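I drove out to Cudulwood on a Monday in August, mostly because Plurnasel was holding an open house and I'd been going back and forth on their simulator kit since spring. 267 miles each way, and I'd do it again! (Maybe not with the same gas station burrito.)

The building used to be a furniture warehouse and still smells a little like it. They had coffee out, name tags, and a long row of desks where you could sit down and drive a simulated arm yourself for as long as your patience lasted. The package is called Plamirex, and what you get is a two-finger gripper model, a tabletop world, a box of everyday objects to scatter around in it and 300 ready-made tasks. You steer with a little hand controller. I was terrible with it for a good while, and then a bit less terrible.

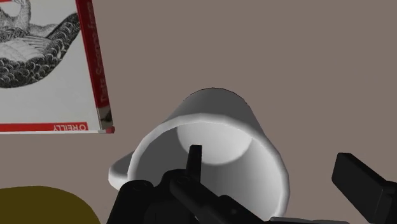
Plamirex puts the view down low by the fingers, so you spend your whole session peering past a lot of black plates and joints. I liked that more than I thought I would. The tipped-over mug was my favorite thing to practice on, with one fingertip pointing right into the mouth of it and the other finger way off to the right, and you have to decide whether you're going for the wall or the handle. The shading inside the mug is lovely. The tabletop is just flat grayish brown, though, and I'd want some wood grain or scratches before I trained anything on it. They did put an O'Reilly book in the corner, bird on the cover and all, which made me feel right at home.

Price was the other reason I went. A seat is 260 dollars a year, and the controller is extra. The Baumgart people at the next table sell a similar controller that plugs straight in, and it felt nicer in my hand, heavier, with a better trigger. Setup on my old laptop took 27 minutes with a Plurnasel guy leaning over my shoulder, so figure longer at home.

I signed up for the one-month trial before I left. Still need to find out if the Baumgart controller works with it on Linux, and I've got an email in to them about that.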